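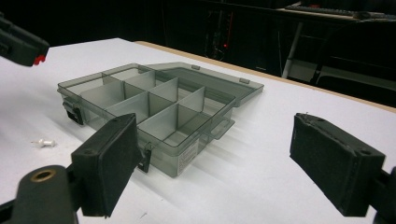 Gediminas Mockus wrote in to say he had thrown out three of these boxes over the years and kept buying more. His trouble was always the same. He filled every compartment the day he got one, ran out of room for the things he used most, and ended up with picture hooks in with the fuses. He wanted to know whether there was a better way to set one up before anything goes in.

There is, and it takes an evening at most. The notes below are for the flat plastic kind with a hinged lid, the sort sold in hardware and craft stores for screws, beads, fishing tackle and sewing bits.

Empty the drawer first

Tip the whole junk drawer onto a light-coloured surface. Small dark screws vanish on a dark bench, and pins vanish on carpet. A white table is good. If you only have a dark one, put an old pillowcase down.

Sort into heaps before you go near the box. Leave the heaps out until you have been through everything. You will find that some of them are too big for a compartment box and belong in a jar. Anything over a handful goes in a jar.

Throw out bent nails, dead button batteries (to the battery drop-off, not the garbage), stripped screws and the spare parts for furniture you no longer own. My own drawer had 34 Allen keys in it. I kept two sizes in a compartment and took the rest to the metal bin at the depot.

Wash the box

New boxes often have a bit of plastic dust in the corners. Old ones have worse. Warm water, a drop of dish soap and a soft toothbrush will do it. Don't use the dishwasher, as the lid can warp and then the latches won't line up. Leave it open on a tea towel overnight. Any water left in a corner will rust steel pins and mark the plastic.

Paper labels soak off in warm water. For leftover glue, rub in cooking oil, wait ten minutes and wash again. Keep acetone and nail polish remover well away from clear plastic, which can go cloudy.

Choosing the box

I have used a Clodska and a Hilto for years, and a cheap Usta for beads. What matters is how the lid meets the dividers. Close the empty box with one small bead in a corner compartment, latch it, turn it over and shake. If the bead moves to the next compartment, don't use that box for anything small. It will still be fine for wall plugs and cup hooks.

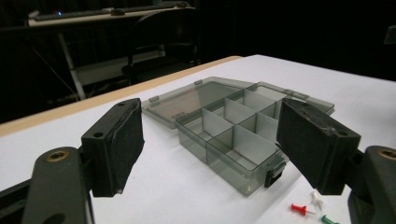 Noreen Fahy
Workshop and Home Storage Editor

Pins and tacks

Push pins are awkward because of the shape. They catch on each other and come out in a clump. Give them a compartment bigger than you think they need and fill it only halfway. A scrap of craft foam cut to fit the floor of the compartment keeps the points from scratching the plastic, and you can stand a few upright in it if you want them easy to grab.

Don't bother sorting pins by colour unless you use them on a map or a planning board. Do keep them apart from sewing pins. Reaching for one and finding the other is a good way to bleed on a hem.

What goes where

Put the things you reach for most along the latch side, nearest your hand. Heavier items such as bolts and hinge screws go along the hinge side, so the box doesn't tip off your lap when it's open. Leave at least one compartment empty for odds and ends, and clear it out in January or whenever you do the smoke alarm.

If the dividers lift out, set them before you fill anything. Moving one later means emptying both sides. If they are fixed, you can line up long items such as drill bits in a narrow plastic tube and keep that beside the box.

Labels

Masking tape and a pencil on the outside of the lid, one strip for each compartment. It peels off cleanly when you change your mind. Clear plastic lets you see what is inside, but it won't tell you 18 mm screws from slightly longer ones.

Carrying and storing

Close every latch before you pick the box up. Weigh it once when full. Mine came to 700 grams, light enough to store on edge like a book. Anything much heavier should lie flat, and I wouldn't stack more than three.

Keep pins, magnets and button batteries on a high shelf if there are small children or a puppy in the house. The latches are easy for little fingers.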